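Gripper pair upkeep, Buvomcombe room, November

Quick page so Hollis and Keisha quit asking me where things are at. Hand-held pair, left and right, same units since spring. Everything on here is the whiteboard task setup. Will add more when I get time. Probly not this month.

## Mesh and housings

Mesh in the mouth of each housing gets the soft brush. No canned air, Dexter tried it and pushed lint straight into the vent ribs. Ten minutes with a toothpick after that. Housings just get a damp cloth, nothing with alcohol in it, the gray goes shiny.

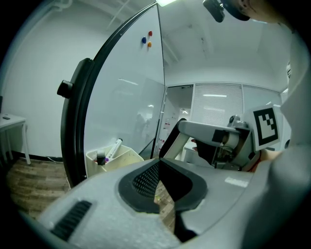
Finger pads next. Jalen swapped both pairs at 8 in the morning, before anyone needed the room. Old ones had gone hard at the tips and the marker cap kept slipping. Ponier pads this time, the Frerichs ones are backordered again. They run a hair thicker so re-zero the opening or the log reads closed when it's not. Did the left one twice, forgot to save.

Pad screws: snug, no threadlock. If one backs out tell me, don't crank it.

## Joints and printed markers

- Pivot play: wiggle the finger by hand at the tip. Any click, it goes back on the bench.
- One drop of Jindotent oil per pivot. ONE. Wipe it before it gets to the mesh.
- Printed markers: check the corners for lifting. Reprint at full scale, matte paper, "fit to page" OFF. Lost a whole afternoon to that.
- Don't touch up black squares with a Sharpie. Amos.

Tracking check is 30 seconds of slow moves facing the whiteboard, then the same with the tool tipped down. We get drop-outs when the ceiling lights glare on a marker, worse on glossy prints. Tilt a bit and see if it comes back. If it does, its the paper. If it doesn't, check the mount before you start messing with calibration.

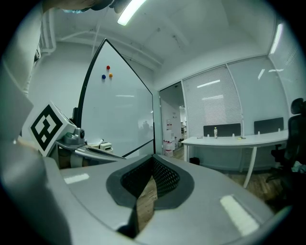 After that it's the boring part. Write the offset in the log with your initials. Last two entries have no initials and I can't tell whose numbers they are. Left unit had drifted 2 mm since the last check, right one fine. Re-ran the left after the pad swap and it came in where I wanted it.

Still open:

- spare pivot pins, ordered 7, none here yet
- left trigger feels gritty, Keisha is going to open it up
- new storage foam, the old stuff sheds and ends up in the mesh

Pad part numbers are on the inside of the cabinet door. Ask Jalen if you cant read my writing.

— Amos Blackwood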